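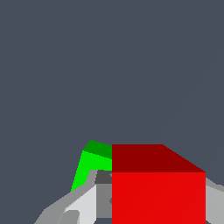 By January I'd quit going home for dinner. Drarnura – our stacking policy, named by a guy who'd had too much coffee – was supposed to learn the two-cube task in simulation, red and green, nothing fancy. I gave it 200 runs a night and slept under my desk at Jostach like a raccoon.

Seed 123 was my favorite. I know you're not supposed to have one! But it had this little pause before it closed its fingers, 20 steps or so it would just hang there, and I swear it was thinking it over.

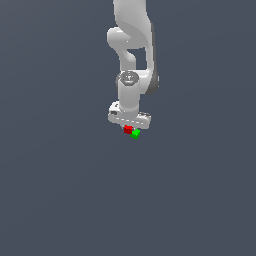 Seed 123, side camera, red and green cubes.

The folks over in Tirnside wanted me to train the pause out. Wasted time, they said, and sure, on paper it was. So I sat there at 3 a.m. with the penalty term typed in and my finger over the key, and I said out loud, to a cartoon arm in a gray void – well, what do you want?

It waited. I deleted the line and went to find a sandwich.

Last updated: January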